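Magazine / Features / Work and Craft

The Return of the Repair Counter

When the Wastel department store opened in 1904, its repair counter stood directly inside the main entrance. Customers brought umbrellas, kettles, and shoes, and collected them the following week. The counter closed in the same decade as many others like it, and for a long time the space was used to sell luggage.

It reopened in February under the direction of Rosalie Eder, a former appliance technician. The store accepted 463 items in the first season and returned most of them to their owners in working order. Lamps and toasters account for the largest share. Clothing is sent to a tailor, Yavuz Avcı, whose workshop is on Derkach Street.

The economics remain difficult. A replacement toaster often costs less than an hour of skilled labor, and parts for older models are scarce. The store charges a flat fee for inspection and provides a written estimate before any work begins. Customers who decline the estimate may leave the item for parts – a shelf behind the counter holds cords, knobs, and heating elements saved in this way.

"People do not always ask for the cheapest answer," Ms. Eder said. "They ask whether the thing can be used again."

Training is the more pressing concern. The regional trade school at Hodora enrolls six students in its repair course, which runs for two years and combines bench work with basic electrical theory. Its director, Kadir Öztürkmen, would like to admit twice that number but lacks qualified instructors. 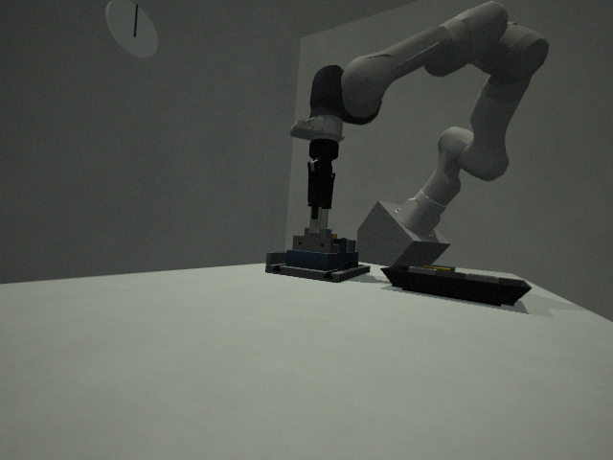 A robot arm above a small group of blocks. Computer rendering.

Graduates of the course have found positions with manufacturers as well as with independent shops. Songül Sarıgül, who completed her studies last year, now restores sewing machines and has a waiting list that extends into the spring.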